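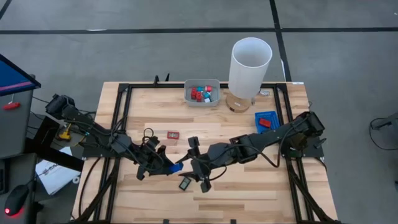 Table at the start of my notes: block in the left gripper, bin and lamp at the far side.

March, open afternoon at Skamudau. Writing this up the same evening with cold chips, before I forget which bit was which.

Got there at half past one and signed the sheet at reception. The talk part was in the canteen and ran over (of course), so by the time we were let upstairs the first group was still at the table and we had to stand behind them for a while. I didn't mind, I got a good look at the build. Black extrusion round a wooden top, one arm on each side, both reaching in to the middle. It's very like the frame we priced up last autumn and then put off. Theirs is bolted together by the same people who use it, which shows in a nice way – everything you'd want to loosen is somewhere you can get a hex key to.

The demo is block sorting, more or less. Small coloured blocks in a see-through grey bin, an arm picks one, puts it where it's been asked to, or hands it over to the other arm. They call the whole rig Lullico, and the software that runs it is called Lullico as well, so half the questions in the room were people checking which one was meant. I'd have given them two names.

Things I wrote on the back of the handout:

Cycle is 21 seconds for a pick and a place with one arm. Slower with a handover, they wouldn't give a figure for that and I didn't push.

They run 50 goes in a batch and then stop and look at everything before doing another. I like that a lot. We tend to leave ours going all day and then argue about the log the next morning.

Total so far on this set-up is 690 goes. I'd expected far more! They said most of the winter went on getting the two arms to agree about where the table is, which made me feel a good deal better about our own winter.

Asked about calibration. They redo it first thing and again after lunch, and it takes them nearly 30 minutes if it all goes well. The routine was written by Ó Flaithearta, the little firm that did their motor controllers, and it's being handed over in stages. Must ask if it's for sale on its own, I had my hand up for that one and the chair moved on.
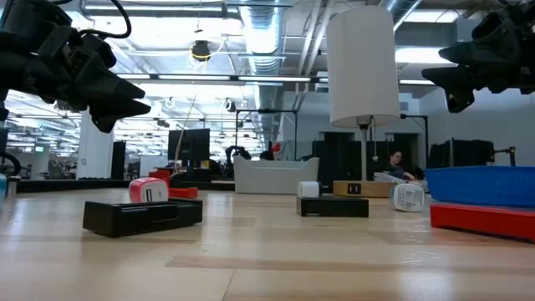
From table height, both grippers up and the bigger bits and pieces laid out.

The second half was the one I'd come for, with odd-shaped things and not just blocks. There's a red-and-white cube, a couple of low black trays, a tan box with a slot in the front, a plug adapter lying on its side, and a blue basket with a grid pattern over at the right with a red tray in front of it. The idea is you ask for something by what it is and where it should end up, and the arms sort out between them who goes. "Adapter in the basket" was the one everybody wanted to try.

My question was about the adapter, because a thing like that has a different shape whichever way it's lying and we've had no end of bother with ours. Their answer was that they don't try to be clever. If the grip looks poor they put the thing down, come in from another side and have another go, up to a set limit, and then they give up and say so on the screen. Giving up cleanly counts as an all right result in their scoring. I've put a star next to that. We score it as a fail, and I think it's pushed us into some daft behaviour (the mug business in January).

Long chat after that about lighting. The room's a big open office with strip lights and people at their desks, and they do all their runs in it as it stands. No curtain, no tent. The lamp stays on the table in every run, they treat it as something the arms have to live with. I came away half persuaded. Our blackout curtain gives lovely tidy pictures and then everything falls over when we take it down for visitors.
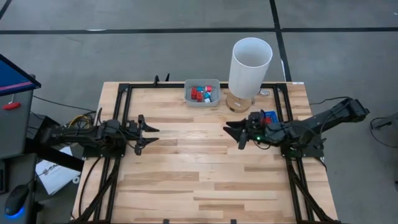 Jaws open on both sides, nothing between them.

Spent a good ten minutes just on the jaws. Black, pointed, a bit like claws, and you can see straight away why they cope with small blocks better than our flat ones. The points get in between things that are packed together, like the ones in that bin. Our pads need a gap either side before they can close on anything. They print a fresh pair when the tips wear. I asked how often and got a shrug and a laugh.

Cables are the one thing I'd do differently. There's a fat bundle at the base of the left arm, yellow and black, and another cable going off from the right arm towards the floor. We had a snag on ours doing much the same and it took out a connector. I did mention it. They've got clips on order from Plemov, the same ones we looked at, and I said to get the larger size.

Also, the floor is marked out with black tape lines near the table. I asked if it was a keep-out line and was told it was for lining the table up again after it's been moved. We should do this tomorrow, we've got tape in the drawer and I'm sick of measuring from the skirting board.

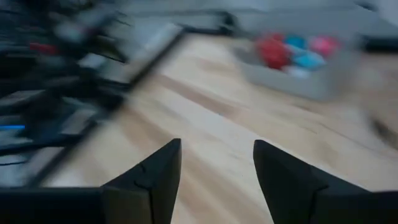 Wrist camera with the arm on the move. The fingers stay sharp and the rest is a smear.

Last bit was the wrist camera. I got them to talk about blur, as it's what we've been losing sleep over. When the arm's going at a fair lick you get the two fingers crisp and the table and the grey tray all streaked, and you can still tell there's a red thing and a blue thing and a pink one in there but you'd never get an edge off them. They don't throw those pictures away. They keep the lot and let the slower ones near the grasp do the hard work. I'd assumed everyone binned them like we do, so that's a test worth running: same batch, blurry ones in and blurry ones out.

I asked about exposure time too. Shorter helps, then it goes grainy under the office lights, so they've settled somewhere in the middle and left it there.

To do from all this:
– tape on the floor
– change the scoring so a clean give-up is its own result
– email Ó Flaithearta re calibration routine, price?
– draw up pointed jaws, print one pair, try on the small blocks only
– blur test (need disk space first, have a clear-out)
– try a morning with the curtain down

The handout is in the blue folder by the kettle if anyone wants it. My scribbles on the back are legible if you tilt it. They're doing another afternoon in the summer and I've put us down for two places, shout if you want the other one.

Recent entries
Gripper pads, second go
Why the left arm drifts after lunch
Mug business, notes and apology
Shelf labels for the parts store

This site uses cookies to remember your settings. Accept | Manage choices

Contact the workshop | © Workshop notebook | Back to top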